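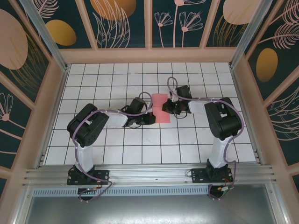 How long should a side of a home-dubbed cassette run?

Keep it a minute or two shorter than the tape allows. A C50 gives you 25 minutes a side, so plan for 23 and a half.

Most first batches go wrong at the planning stage, before anyone presses record. The steps below are for a small run copied in real time on ordinary decks, with no duplicator.

Sort out the master

Put each side together as one long audio file. Leave five seconds of silence at the start so the music clears the leader, which is the clear or colored strip that can't hold a recording. Put the gaps between tracks into the file too. If you stop and start the deck for each track you will hear a click every time.

Tape doesn't like very deep bass or very loud highs. Roll off everything under 40 Hz and go easy on the cymbals. Noise and drone material can be pushed harder than songs, but make a test copy first. 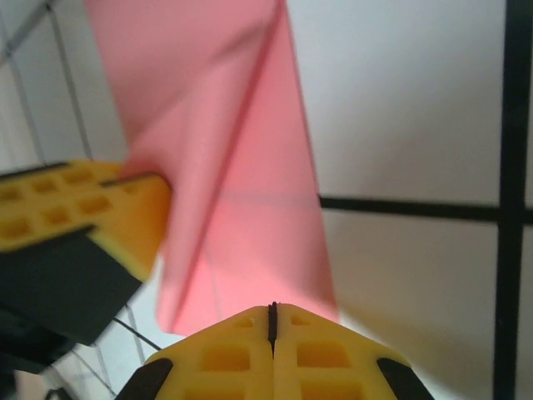

By Njoroge Athumani
Filed under: Tape, Home recording

Set the levels

Clean the heads, the capstan and the pinch roller before you start. Use isopropyl alcohol on a cotton swab for the metal parts and let everything dry.

Find the loudest passage on the side and play it with the deck in record-pause. On normal bias (Type I) tape, let the peaks touch +3 on the meters. Write the knob position on a piece of masking tape and stick it to the deck. Record two minutes, rewind, and listen on a different player — a cheap one if you have it.

Leave Dolby off unless you know the people buying the tape have it.

Dub the run

Wind each blank all the way forward and back once. For the Lastirthorpe tape I ran three decks from one headphone amp and made 50 copies over two weeks of evenings. Clean the heads again after every ten tapes.

Check the start and the end of both sides on every copy. If the sound is dull on one deck only, the head is probably out of line. Take that deck out of the run and carry on with the others.

Labels and cards

Crisóforo Camacho cut the J-cards for the Obeidat split by hand from 143 sheets, and his advice is to score the folds before you cut the outside edge. Use a blunt knife and a steel ruler. Let inkjet prints sit overnight before folding.

Number the shells on the side A label. Break out the record tabs last, once the tape has been checked — if you need to redo one later, a bit of sticky tape over the hole will do.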